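Folding with Telma Ojeda

Telma Ojeda has folded shirts for a living for seven years, and she still lights up when you ask her about collars.

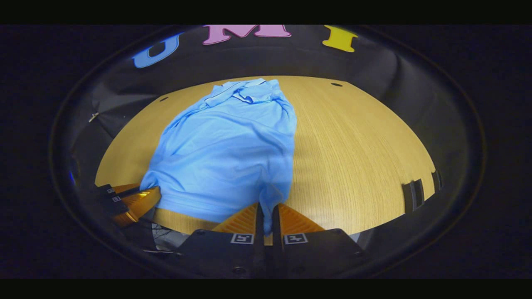

"Start with the collar, always!" she says. "If it's twisted, the whole shirt comes out crooked." She smooths it flat, then gives the hem a little tug and brings the sleeves in.

Knits are her favorite - soft, forgiving, quick to shake out. Her record at Vallura, the laundry where she works, is 40 in one morning.

"I went home and folded my own," she laughs. "I wasn't even tired of it!"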